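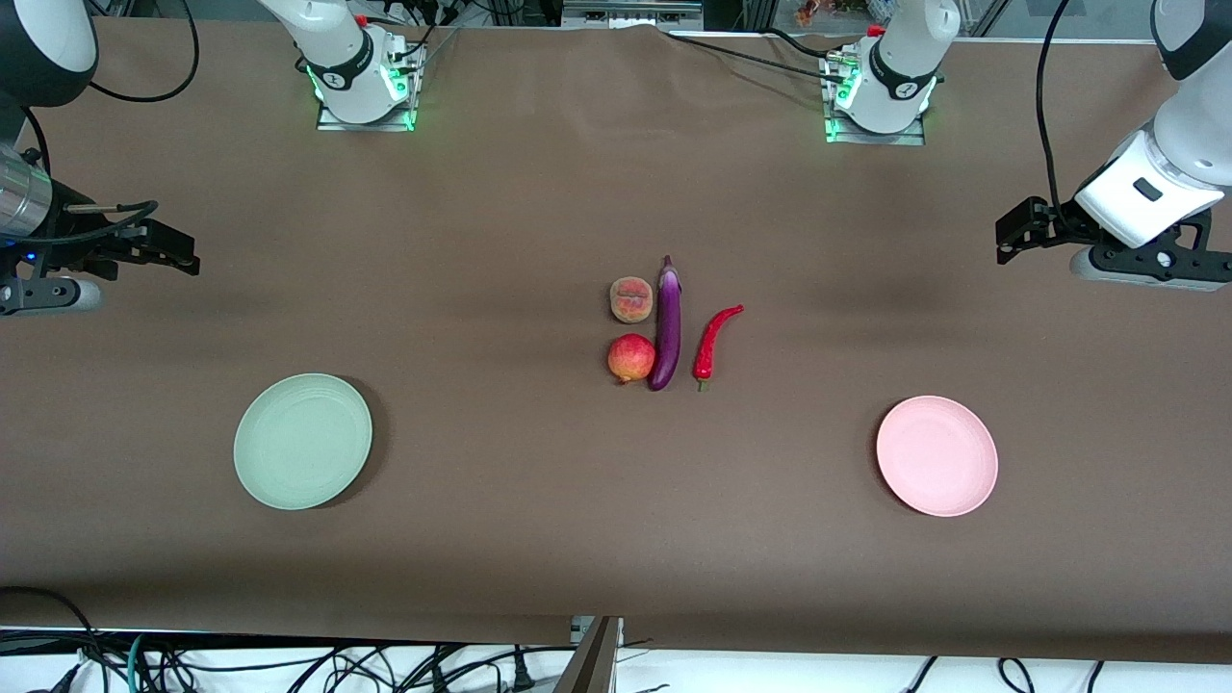
**Pluvcombe gets its second big update in November**

The small puzzle game Pluvcombe, in which the player guides rain water through the roofs and gutters of a hill town, will receive its second large update in November. The news was posted by Igor Tichý, who has written most of the code, on the game's forum yesterday evening.

The update brings 26 new levels. They take place in a new district called Mirkow, where the houses stand so close together that water can jump from one roof to the next. Players who have finished the main game will find the new levels on the map at once. Others must first reach the clock tower.

The larger change is in the controls. Since the first release many players have complained that it is difficult to judge how far a gutter can be turned before the water falls over the side. Until now the game gave only a sound when the limit was near. In the new version a thin line shows the path of the water before the player lets go of the button, and the line can be switched off in the settings.

"I was against the line for a long time," writes Tichý. "I thought it would make the game too easy. Then I watched my sister play the ninth level for half an hour, and I changed my opinion."

Fatima Botha, who draws the backgrounds, has made all the roofs again in a higher resolution. On older computers the game can still be played in a window of 800 by 480, and the old pictures are kept for this purpose. She asks players to report any place where a new roof does not match the edge on which the water runs. Two such places are already known, both in the harbour district.

The level editor, which was promised for this update, is not ready. According to Tichý it works, but saved levels sometimes open with the tanks in the wrong position. He does not want to give a date for it. Dumisani Mnguni, who made 18 of the new levels, used an early copy of the editor and had to place the tanks again by hand several times.

Saved games from the present version will continue to work. Best times on the old levels will be kept in a separate list, because the water now flows a little faster down steep roofs and the results cannot be compared fairly.

A test version is open to everybody who owns the game. It can be chosen in the start menu under "Other versions". Bugs should be reported in the forum thread, if possible with the number of the level and the saved replay. The update is free of charge.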